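Two evenings a week of sorting gloves

I've been promising a proper post about the Brollstead job for ages, and people keep asking me what I do there (my mum tells her friends I "teach the computers"), so let's have a go before I lose the will. It's March, it's raining and I've got a whole pot of tea to get through.

Short version: I do things with my hands so that a robot can learn to do them. At the moment the thing is gloves.

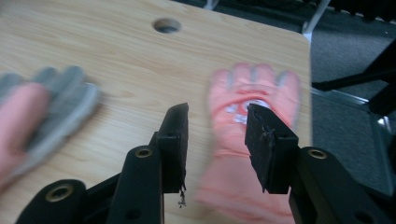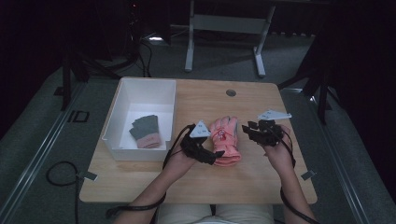

The bit I really want to talk about is how different it feels depending on what you're using, as I've now done a fair few hours of each and have Opinions. Our project is called Hasel, and under Hasel you can be put on the hand-held grippers or on the trackers, and they're barely the same job. With the trackers you wear this black jointed thing along your fingers and over the back of your hand, with a white triangular plate sticking up off it and a cable going back along each forearm. You still have fingers, that's the lovely part! If a glove has landed crooked you can pinch the cuff, give it a tug, smooth it down with your thumb, all the stuff you've been doing since you were four. With the gripper you've got two black pads and that's your lot.

I was hopeless on the gripper to begin with. My first go at picking up a padded glove, I closed the jaws on the fattest part of the palm and it just squeezed out sideways, over and over, like trying to pick up a wet bar of soap with two rulers. Said Hamdy was on the next table and very kindly didn't laugh until the tea break. His advice was to go for the cuff, come in low and shut the jaws much later than you want to. I still hear him saying "later, later" every time I reach for something. He was right, annoyingly.

The pads take a beating too. On the gripper up there the right-hand one has a torn bit of black tape curling off the front, and the left has a little stringy scrap dangling from it. You get fond of a particular pair. Fresh tape grabs everything, including the table, and then you have to learn your own grip all over again.

The trackers have their own annoyances, mind. The cables, mostly. You learn to sit so they hang down past your arms and then not cross your hands, ever, and you have no idea how often you cross your hands until you're told not to. I caught myself doing it at home with the washing up. Also you can't scratch your nose. Well, you can, but then you've taught a robot to scratch its nose, and somebody has to go in and throw that one away.

That's the other thing I didn't expect, how much of it is about being boring. My best evening so far was 83 good runs, and the ones that got thrown out were nearly all me being too clever. I'd flick a glove into the bin because I was on a roll, and it looked great, and it was no use to anyone. They want you to move at a steady, slightly daft pace and let go of things on purpose. At the same time they don't want every run identical, so you put the glove down somewhere new each time, turned a different way, and try not to fall into a pattern. I do fall into a pattern. I had 20 in a row once with the fingers all pointing at the same corner.

We do 60 minutes and then a break, and after a session my shoulders know about it. It's a funny sort of tired, a bit like after a long drive. I've started doing stretches in the corridor, which has caught on.

Next up is Baptiste, which is the folding project, and there's talk of tea towels. Said reckons tea towels are worse than gloves. I've asked to stay on the trackers for it, please, please, but Ident do the rotas and I've not heard back. If I get the gripper I'll be practising with the barbecue tongs all weekend.

Right, the pot's empty. I still owe you the rhubarb post, I know, I've got the photos somewhere.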